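Week 2 notes – teleoperating a sorting task

Okay, so last time we moved an arm by hand. This week you drive the whole upper body remotely, and I promise it feels strange for the first 60 seconds! 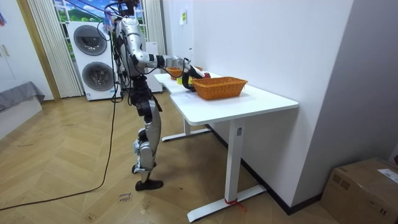

Fig. 1. Reaching over the desk at the sorting station.

Go slowly near the baskets – every wobble you make gets recorded, and the policy will happily learn it. Guadalupe Zamudio's group lost a whole afternoon of demos that way in February.
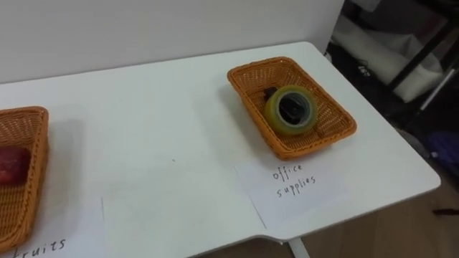

Labels matter too, so agree on what counts as office supplies before you start. Save your runs in the Stilutow folder and I'll go through them with you.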